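About Us
Mudon Property is a real estate office handling homes, lots and small farms in the Imrie valley and the hills behind it. We opened with one desk and a list of 7 properties. We now look after sales for owners who live here and for owners who live a long way off.

What we sell
Most of our listings are single-family houses and building lots. We also take on unfinished houses, which many offices turn away. Lots start at 1,000 square meters. Every listing shows the size on the title, the water source and the state of the access road in November, when the rains are heaviest.
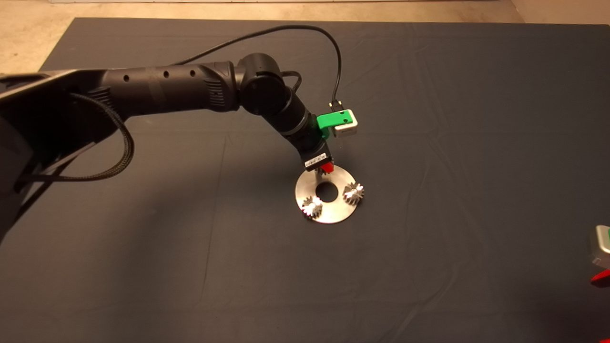
How we work with buyers
Tell us your budget and whether you need to move in right away. We send a short list, and you pick what to visit. We drive you there and back. If a boundary is in dispute, we tell you before you go.

Offers are made in writing. Deposits are held by Vuvum Escrow, and we do not handle buyers' money ourselves. 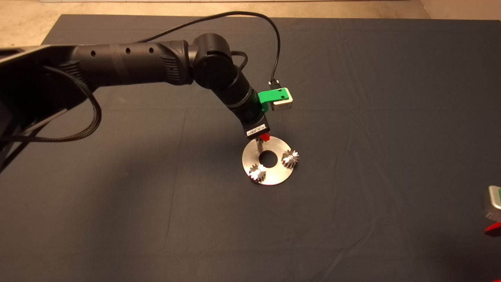

Jessie Mowat
Owner and broker

I grew up on the Evamari road and sold my first lot there, 1,239 square meters with a mango tree on the line and two neighbors who both claimed it. I still walk every property before we list it. My own house is 924 square meters of land and a roof I keep meaning to paint. Call the office and ask for me if you want to talk about selling.

Rentals
We manage a small number of long-term rentals, with a one-year minimum lease. We do not handle vacation rentals.
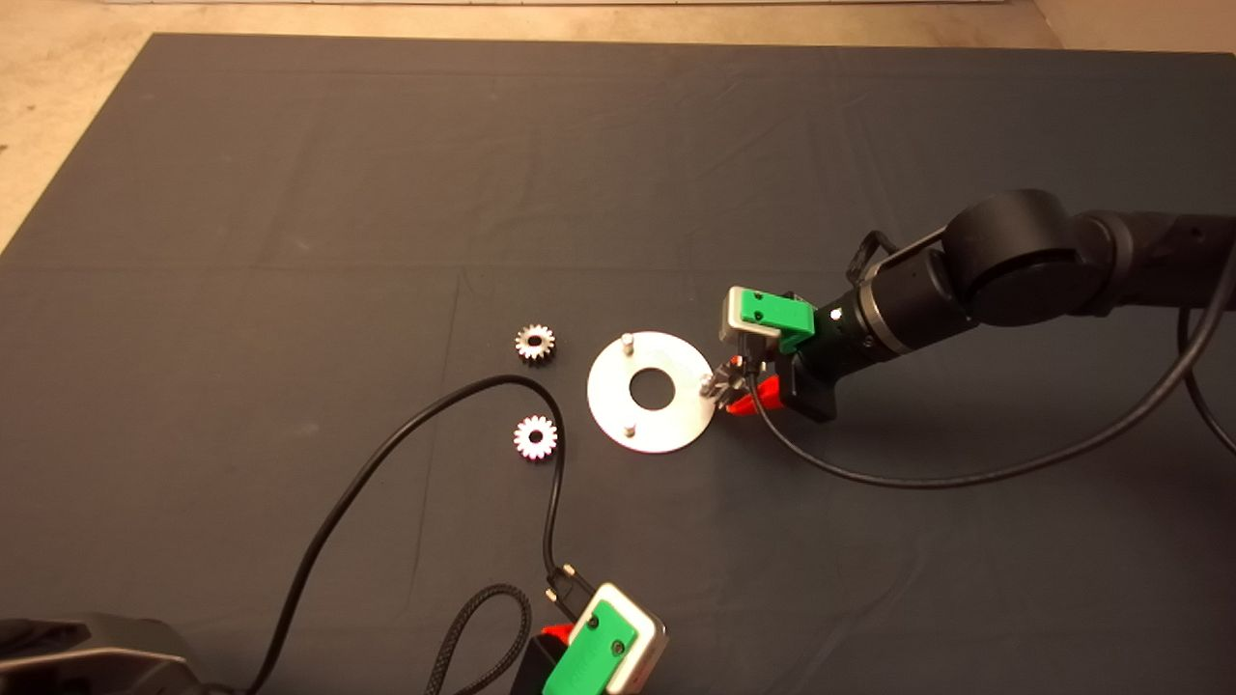
Office hours
Open 8 to 4, closed for lunch from 12 to 1. The office is closed on 19th February. Visits outside these hours can be arranged by phone.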